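30th January

Straw day. We've been putting this one off since the delivery from Dostau turned up, mainly because the carton says 3000 on the side and none of us wanted to be the person who opened it. Anyway, it's open now, and there's a drift of wrappers by my stool that I'll sweep up before I go home (writing it down so I have to).

What we're after is a way of setting straws out on the tea bench so that people can take one without handling the rest. The old way was a heap in a drawer, and you came out with a fistful every time and stuffed most of them back. Not lovely, and the wrappers got so creased that half of them split at the ends before anybody used them.

Tried the tall Zeltier jar first, because it was clean and it was there. Too deep! The straws drop right down inside and you have to go in with finger and thumb, touching everything on the way, so we're no better off than with the drawer. Then the Binent tray, laid flat. Looks very smart for as long as it takes someone to put a mug down next to it, and then they roll. I picked straws up off the floor twice before lunch and gave up on the tray. It can go back to holding teaspoons, which it was good at.

Plastic cups next, and I'm much happier with these. They're short enough that plenty of straw stands up over the rim and you can pinch one by the end. My worry was tipping, so I leaned everything to one side on purpose and knocked the table with my hip a few times. It wobbled, it stayed up. I wouldn't trust it with a really packed cup though.

How full is the real question. Crammed in tight, they stand up beautifully straight and then two come out together, wrapper dragging on wrapper, and the second one lands on the table. With fewer in, they flop outwards all round and look a mess, but each one comes away by itself. I'll take the mess.

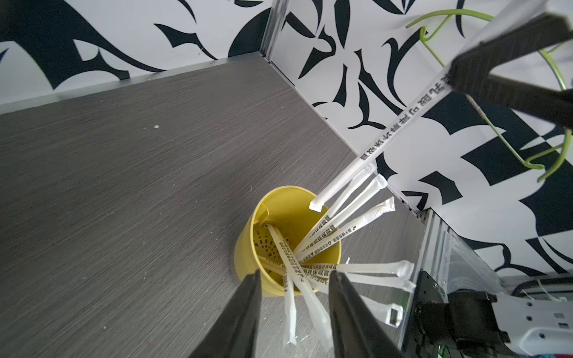

Yellow cup, fanned out, one straw up above the rim.

The long ones are the awkward customers. You need to lift them a good way before the bottom end is free, and if you go off at a slant too early you drag the neighbours along. Straight up first, then away. I kept forgetting and I've been at it all afternoon.

Still to do:
- try the 2 spare cups side by side, long straws in one and short in the other
- something with a bit of weight in the bottom (clean pebbles? a big washer?)
- ask Dương if they sell the same straws in a smaller box, as we'll be drinking through these until April at least
- sweep!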